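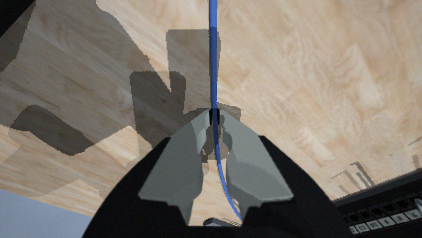

Gifts for the teachers and helpers in your life

June is nearly upon us, and with it comes that familiar scramble at the end of the school year, when you suddenly remember that there is a class teacher to thank, and a teaching assistant, and the lovely person who runs the breakfast club, and very possibly a piano teacher too. We have had so many messages asking for ideas that we thought we'd give the whole of this month's gift corner over to it (with apologies to anyone hoping for more on wedding lists, which will be back next time!).

We do understand the worry about getting it wrong. Most teachers we know have a cupboard full of mugs and are far too kind to say so. What they seem to like best is something small that gets used up and enjoyed, with a few words from the child tucked inside, even if the spelling is a bit adventurous.

The Skorow tea box has been our most popular thank-you present for a good while now, and we can quite see why. There are 12 little packets inside, all different, and it fits neatly into a school bag without getting squashed on the way. If your teacher is more of a coffee person, the same box comes with ground coffee for the same price, and you can ask for a ribbon in either cream or dark green. 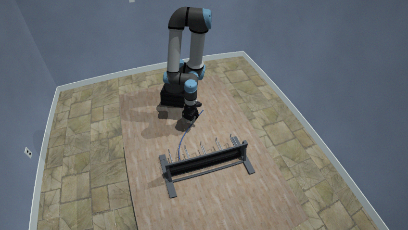

Clubbing together as a class

If you're the parent who has ended up holding the envelope, you have our sympathy and our admiration. A hamper from Ondrejka starts at £18 and goes up from there depending on how generous everyone is feeling, and you can swap things in and out until it looks right, so do leave out the chutney if you know it won't be eaten. We can also post you a large blank card in advance, so that every child has time to sign it before the last week.

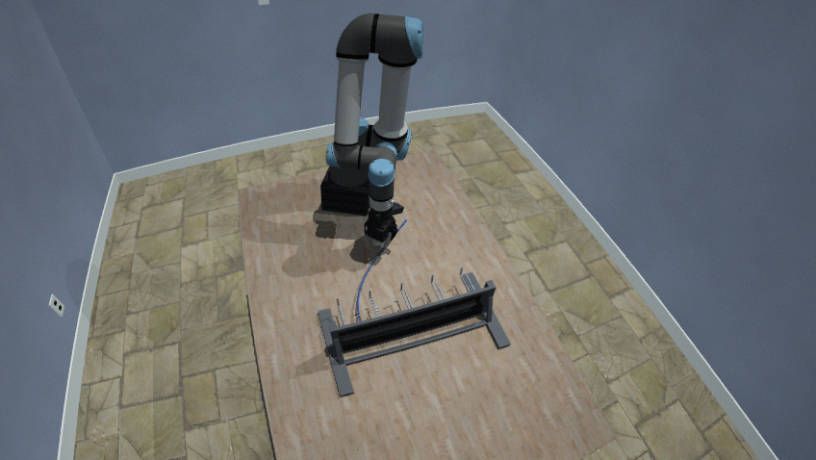
Wrapping and posting

Our wrapping paper this season is from Wonine, a soft leafy pattern that suits nearly everyone, and we're wrapping for free on any order placed before noon on Friday. Just write GIFT CORNER in the notes box when you pay. If you'd like the present sent straight to the school, please put the teacher's full name and the class on the order, as parcels do go wandering in busy school offices and we'd hate for yours to be opened in the wrong staff room.

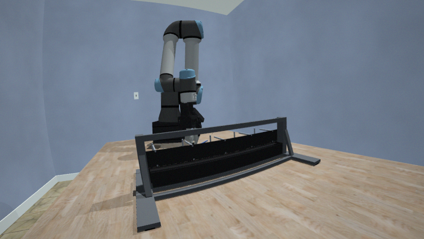
Gift corner, from all of us at Stodudis

Orders can be changed by email right up until they're packed, so don't fret if you think of somebody else at bedtime. We always do.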